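About Griletti

Griletti is a small cookery school for home cooks. Caoimhe Madigan opened it with two ovens and one long table, and today we are a team of seven. Our lessons are mostly about vegetables, soups and simple sauces, the dishes which people cook on a normal weekday.

Each class takes one evening. You cook your own portion, then we eat together. Until now we have collected 991 recipes from our teachers and guests, and all students may copy them. 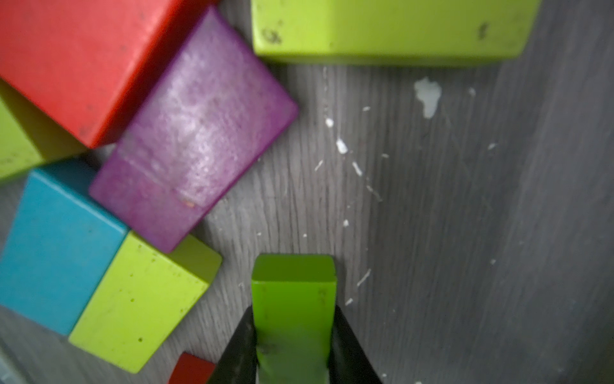 Visiting us

The kitchen is open from Tuesday to Saturday and closed for the whole of August. Please tell us about allergies when you book. Aprons and knives are provided by the school.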